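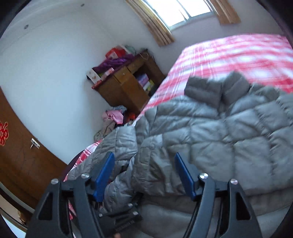
A puffer jacket on the bed, between the fingers of one of the club's hand-held grippers. Household Handling project, Ranura School Robotics Club.

About the Robotics Club

The Ranura School Robotics Club is a student organization open to all pupils in the upper four grades. It operates under the Department of Science and Technology and is supervised by two members of the teaching staff. The club was founded as an after-school activity with a single workbench and a shared cabinet of parts. It now has its own workshop on the ground floor of the Sorkine Building, a regular place in the school timetable, and a program of work that runs through the full academic year.

Membership is free. Students do not need any earlier experience in programming, electronics or mechanical design, and a large share of each year's new members have none. Since its founding the club has enrolled 163 students, many of whom have returned as mentors after leaving school.

Our Purpose

The club exists to give students practical experience of engineering as it is carried out by working teams. Members plan their own projects, keep written records, present their progress to others and take responsibility for shared equipment. Staff advise on safety, budget and method. Decisions about design are made by the students.

The school regards the club as part of its academic provision. Participation is recorded on the student's annual report, and project notebooks may be submitted as supporting work for the senior technology certificate.

Current Work: Household Handling

The club's main project at present is Household Handling, which studies how a two-fingered gripper can be used on the ordinary contents of a home. Clothing and bedding form the largest part of the study. Soft goods change shape whenever they are touched, and a quilted jacket behaves very differently from a shirt or a bath towel. Students have found padded garments to be among the most demanding items on the project list. A sleeve may be lifted without the body of the jacket following it, and a collar that stands open can fold flat at the first contact.

The work is done with hand-held grippers fitted with a camera. A student holds the tool, carries out a household task with its fingers, and the camera records the task from the tool's own point of view. The recordings are reviewed in the workshop, labeled by task, and used by the programming group to train and test control software for the club's bench-mounted arm, which students have named Tonameo.

Sessions are carried out in real homes, in rooms as they are normally lived in. Members may work in their own homes with the written consent of a parent or guardian. A bed makes a suitable work surface for large garments, and most of the jacket and blanket sessions have been completed on one. Each session is limited to 10 minutes of handling, after which the student completes a log sheet stating the item, the task attempted, the result and any fault in the equipment.

The collection held by the club stands at 187 sessions. All recordings are stored on a school server and are deleted on request by the family concerned. They are not shared outside the school without further consent.

How the Club Is Organized

Members join one of 4 working groups at the start of the year and may change groups after the winter break.

Mechanical Group. Builds and maintains the grippers, including the finger linkages and contact pads. This group also keeps the parts inventory and runs the workshop induction for new members.

Programming Group. Writes and tests the software for the bench-mounted arm, and maintains the tools used to review recordings.

Field Group. Plans and carries out the handling sessions, prepares the task lists and checks every log sheet before it is filed.

Records and Outreach Group. Edits the project notebook, prepares displays for school events and answers inquiries from other schools.

Each group elects a student lead. The leads meet with staff every other week during term, and minutes of these meetings are kept in the workshop, where any member may read them.

Staff

Rohani Chong, Faculty Supervisor, teaches physics and design technology. She has overall responsibility for the club, its budget and its safety procedures, and approves all project proposals.

Hafiz Nasution, Technical Instructor, manages the workshop and its equipment. He leads the soldering and machine-tool courses and advises the Mechanical Group. Requests for workshop time outside regular club hours should be made to him.

The Ghoneim Cup

The club takes part each year in the Ghoneim Cup, a regional competition for school robotics teams. Entrants complete a set task with a robot of their own design, submit an engineering notebook and answer questions from a panel of judges. Last season the Ranura team received the award for best notebook. This season's team has entered the textile category, in which a robot must pick up a garment from a flat surface and place it in a marked area. The regional round is held in April.

Selection for the team is based on attendance, notebook work and a short practical trial. Students in every grade served by the club are eligible. Travel costs are met by the school.

Meetings and Workshop Hours

The club meets twice a week during term, from 3:30 p.m. to 5:30 p.m. The workshop closes at 6:00 p.m., and all tools must be returned and signed for before that time. Eye protection is required at the machine benches. Hand-held grippers may be borrowed for home sessions after completion of the induction course. They must be returned with the log sheet at the next meeting.

Joining the Club

Applications are accepted at the start of each semester. Forms are available from the school office and from the workshop, and must be signed by a parent or guardian. Students who wish to attend a meeting before applying are welcome to do so and should give their name to Mr. Nasution beforehand.

Former students interested in mentoring, and schools wishing to arrange a visit, are invited to write to Ms. Chong in care of the Department of Science and Technology. Visits to the workshop can be arranged during term on any club meeting day.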